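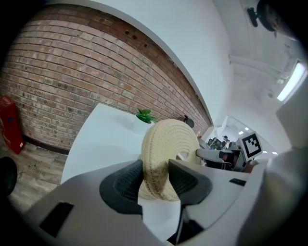 I had better say at the start that I didn't want a chore app. My sister-in-law swears by hers, my eldest had heard about it from a boy in his class, and by the end of June I was outnumbered. So we signed up for Hano, which is the one with the green acorn, and we have now used it through a whole term and most of a summer holiday. Long enough, I think, to have an opinion that isn't just me being cross.

We are two adults and three children, aged 6, nine and thirteen. Everyone gets a profile. You put in the jobs, you put in what each job is worth in acorns, and when a job is done the child ticks it and a grown-up confirms it. Acorns pile up and can be swapped for whatever you've decided they can be swapped for. In our house that was screen time, a later bedtime and, for 1,000 acorns, a trip to the swimming pool at Gamlow with the wave machine.

Setting it up took me an entire evening. The app comes with 77 suggested jobs and I would guess whoever wrote them has either no children or a very large house. "Polish the banisters." "Refresh guest towels." I deleted nearly all of them and typed in our own, which are things like "find your other shoe" and "put the milk back". There's a limit on how long a job's name can be, so "take the plate to the kitchen and not just to the stairs" had to become "plate, KITCHEN".

The first fortnight was wonderful and I was prepared to eat my words. The youngest laid the table before I'd even thought about what we were having. The middle one emptied the dishwasher twice in a day, the second time when it was still dirty. The thirteen-year-old read the rules all the way through, which should have worried me more than it did.

By week three she had worked out that small jobs pay better for the effort than big ones, and that there was nothing to stop her doing the same small job several times. We had a very clean bathroom mirror. The hoovering, worth five times as much, sat there untouched. I raised the price of hoovering. She waited to see if I'd raise it again. I did, and I'm not proud of that.

Then there was the evening I asked my son to bring his sister's coat in from the car and he said, quite politely, "How many?" I've thought about that "how many" more than is probably healthy. He used to just fetch the coat. I can't prove the app did it — he's nine, and it might have been coming anyway — but I hadn't heard it before June.

The makers say the app "builds lasting habits". I'd like to see what they mean by lasting. When we were at my mother's for a week with no signal, the habits lasted until the second breakfast.

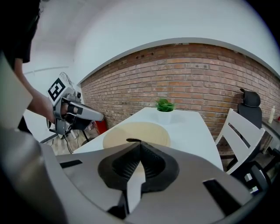 The confirming is the part that really got on my nerves. Every tick sends a message to the parents' phones, and it keeps sending it until one of you says yes. I was having a tooth seen to and my pocket buzzed right through it. You can turn the messages off, but then the ticks sit unconfirmed and a small person stands next to you at the cooker asking why her acorns haven't come. So either the phone nags me or the child does. I was promised less nagging in this house, and what we have is the same amount going in a different direction.

My husband loved it, in fairness, for one reason. He is a man who likes to know what's been done, and Hano keeps a list. He found it soothing. I noticed that he himself had a profile and in July had earned nothing at all.

Price next. The free version allows two children, so with three we had to pay, and I resent being charged for the third one when she has cost plenty already. There's a free trial, and it rolls straight into a full year unless you cancel, with the cancel button tucked away under "Family details" where I'd never have looked. I did write to complain. Somebody called Robel Gebremichael wrote back the same afternoon, was very nice and sorted out a refund for the part of the year we hadn't used. Good marks for that. I'd still sooner not have had to write.

I asked other people what they use. Ylva Sandberg, from our old toddler group, has four boys and has tried Prilus, which gives out actual pocket money on a card. She says it works well with her older two and the younger ones don't care. Another mother likes the Calimlim wall chart, which is paper, has pegs, and needs no charging. I've looked at it in the shop and it's dear for paper.

What did I like? The shared shopping list is good, and I'd pay a bit for that by itself. The little one learnt to read "dishwasher". And the nine-year-old really does make his bed now, badly, at ten to eight, with the dog in it. He was 100 acorns short of the wave pool when we stopped and I took them all anyway.

If you have one or two children who like stickers and prizes and you've got the patience to keep tinkering with the prices, the free version might do you some good for a month or so. With teenagers, I wouldn't bother. They'll be running it by half-term.

Two and a half stars. The half is for Robel.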